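Plerkia Table and Utensil Care: Frequently Asked Questions

These are the questions we get most often about the Plerkia wooden tabletops and the wire utensil baskets we sell to go with them. Answers are by Erzsébet Gulyás and Ayuba Antwi of the customer desk.

Do I need to oil my tabletop before I use it?

No. Every Plerkia top leaves the workshop with a finish already on it. You can put it to use the day it arrives.

How do I clean it every day?

Wipe it with a damp cloth, following the grain, then go over it with a dry one. A drop of dish soap is fine for grease. Do not use scouring powder, steel wool or the green side of a sponge.

Can I keep a wire basket of utensils on the table all the time?

Yes. Wire leaves less of a mark than a solid crock, as air can get under it. Lift the basket once a week and wipe the spot where it stands. If you put utensils away straight from the sink, dry the ends first – water runs down a metal handle and collects at the bottom.
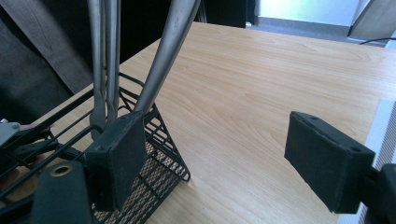 Long utensils are the ones that cause trouble. A ladle or a long skewer makes any light basket top-heavy, so put the heaviest pieces toward the back and keep the basket away from the table edge. The Skivlow basket takes utensils up to 10 inches without tipping. For anything longer we suggest the Hamano, which has a wider base.

Will the basket scratch the wood?

It can if you drag it. Pick it up to move it. Felt dots are sold in packs of 10 and fit both baskets. Replace them when they go flat or start to peel.

My basket has mesh at the bottom. How do I clean that?

Take everything out and shake it over the trash. Then use a soft, dry brush on both sides. If the mesh is greasy, wash it in warm soapy water and let it drain upside down. We don't recommend the dishwasher for either basket.

Why doesn't the grain on my table match the one in the showroom?

Wood varies from board to board. Some tops have mostly straight lines, others have wide arches and loops, and plenty have both. We have shipped over 1,000 tops and can't promise a particular pattern. If you are ordering two tables for the same room, tell us when you order and we will try to pick tops that look right together.

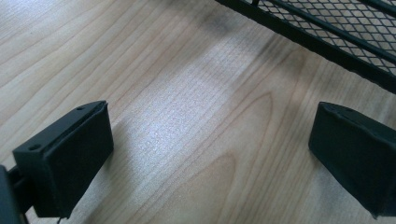
Check a new top in daylight before you decide that you don't like the color. Kitchen bulbs can make pale wood look yellow or gray. Glare can also hide the grain, so look at it from more than one side of the room.

How do I remove a dark smudge?

Try warm water and a little dish soap first. If that doesn't work, rub lightly with Ogundipe wood cleaner on a soft cloth, wait 2 minutes and wipe it off. Test it on the underside beforehand. Stains that have gone below the finish need sanding, and you should write to us before you start.

Can I put hot pans on it?

Use a trivet. The finish will stand up to a warm plate or a coffee mug but a pan from the stove can leave a white ring.

When is the showroom open?

We open at 10 in the morning. The showroom is closed for stock-taking in September, but the customer desk still answers email.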